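Cadarier: small jewelry, sorted

README

Cadarier is a collection of pictures of small jewelry being put away, which is a thing people claim to do every evening and mostly do in January. It covers bracelets, bangles, keychains, clips and the sort of item that lives in a tray until someone remembers what it belongs to. Tia Wragg maintains it and takes the blame for the category names.

Contents

There are 4000 pictures in 25 folders, one folder per tidying session. A session starts with things spread out on a gridded mat and a tray near them. The tray is where jewelry is supposed to end up. Each folder has a plain text file called items.txt, listing what was laid out, in the words of whoever laid it out. We left the spelling alone.

Keychains count as jewelry for our purposes. We argued over this for longer than the subject deserved, and the deciding point was that a twisted gold cord with a bead on it gets tangled in bracelets exactly as a necklace would.

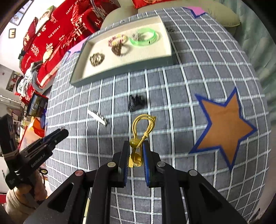 Beaded bracelets are filed under "bracelet, beaded" whatever the beads look like. Rigid ones go under "bangle." Anything small and silver that two people couldn't agree on goes under "misc, shiny," currently 300 entries and our most popular label by some distance. Dark crumpled things are "misc, soft." Please don't send us better names unless you're also willing to relabel.

Known problems

Translucent pieces pick up the color of whatever is under them, so don't trust the color column for those.

Folder 10 was labeled late in the evening. It has a bangle listed twice and a bracelet listed as "the nice one."

The first release, Flavard, used a different list of labels. The file flavard_map.txt converts most of them. The rest were "thing."

Related sets

Erncombe does the same for sewing drawers. Ccori is buttons only, and is much better organized than this.

Corrections

Send the folder number, the file name and the label you'd prefer. Tia goes through them at the start of each month, with coffee.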